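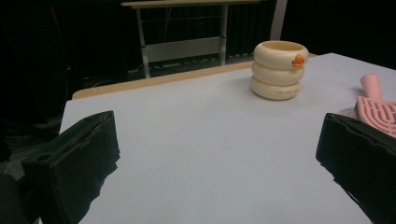 The Plarkach shared workshop is pleased to report progress on Skidska, its build of a pair of hand-held grippers. Work began in April. This thread sets out the present state of the build for members and for other shops that have asked. 1/9

The purpose of Skidska is modest. A person holds one gripper in each hand and performs a small household task, and the recorded motion is later used to program the bench arm. No part of the design should require tools beyond those found in an ordinary home garage. 2/9

The fingers are covered in a soft black padding. The first covering was too thin and let smooth handles turn in the grip. The present one holds well but frays along the upper edges, and a tougher material is on order from Gittins. Members are asked not to trim the loose fibers in the meantime. 3/9
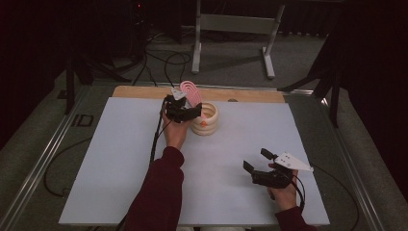 Both grippers are wired, and cable routing remains the least settled part of the build. A cable run along the sleeve keeps clear of the work but pulls at the wrist on a long reach. A lighter cable will be tried next. Until then, users should leave a generous loop before starting. 4/9

The current task is to place a grooming item in a cup. The left gripper does the placing and the right is free to steady the cup if needed. The cup was selected for its ridged sides, which are harder to grip than a plain cylinder — a fair test for padding of this kind. 5/9

Each session is limited to 30 attempts. Past that point the hands tire and the motion becomes careless, and careless motion is of little use to the arm. The target is 1000 recorded attempts before any programming begins. 6/9 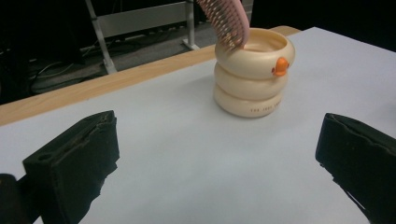
Pink comb at the cup, bristles down.

Notes from the bench. The opening of the cup is wide enough to forgive a poor angle, so a narrower container will follow. Attempts in which the item is dropped are kept and labeled as such. They should not be deleted from the shared drive. 7/9

Recordings are sorted with Bremis, the workshop's own file tool. Version 7 corrects the fault that swapped the left and right channels. Anyone still running an earlier version should update before adding new material. 8/9

Drawings for the finger mounts will be posted once the new padding has been fitted and checked. Shops wishing to build a pair before then may request the draft set by message — please state which printer will be used. 9/9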